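Plerkwood Community Boards > Money & Banking > Credit union switching to appointment-only branches?

millrace_deb
Has everyone gotten the letter from Zesirine Credit Union? Starting in November the Plerkwood branch goes to booked appointments in the mornings and walk-ins after 1. I booked one last week to try it out and I loved it! Six minutes from the front door to sitting down with somebody who already had my car loan up on her screen. I used to lose a whole lunch hour in that line.

tonk88
Good for you, but my dad doesn't book anything. He walks in with his checks and he wants to walk out with a receipt. Mornings are when he goes.

millrace_deb
You can book by phone, he doesn't need the app. They also said deposits can go in the night drop any time, and the receipt gets mailed.

tonk88
Mailed. So he waits 5 days to find out they got his money. No thanks.

paperclip_ray
I'm with Deb on this one. I moved over from Ura Savings two years ago and the difference is huge (Ura closed 7 branches while I was a member, and the hold music still haunts me). At least Zesirine is keeping the building open and keeping real people in it.

One thing I'd add for anybody new: ask about the envelope accounts. You split your savings into little pots with their own names, and it's free. I have one for tires, one for the dentist and one for a new bedroom set.
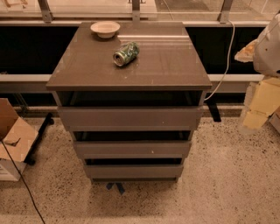 Mine are set to move money over every payday and I've got almost 2,000 in there without feeling it, which for me is a miracle!! My sister set hers up over the phone and it took one call.

quietporch
Does the coin counter still work in the mornings? That's the only thing I go in for.

millrace_deb
Yes! It's in the lobby and the lobby is open all day, you just can't get to the desks.

tonk88
OK, that helps some. If the lobby's open, why can't they put one teller out there?

paperclip_ray
The Paiva branch does exactly that. One window, no appointment, cash and checks only. Worth asking for at the member meeting, I'd vote for it.

tonk88
Then I'll ask. Still think the letter was badly written.

millrace_deb
Oh, the letter was terrible, I had to read it twice. See you at the meeting!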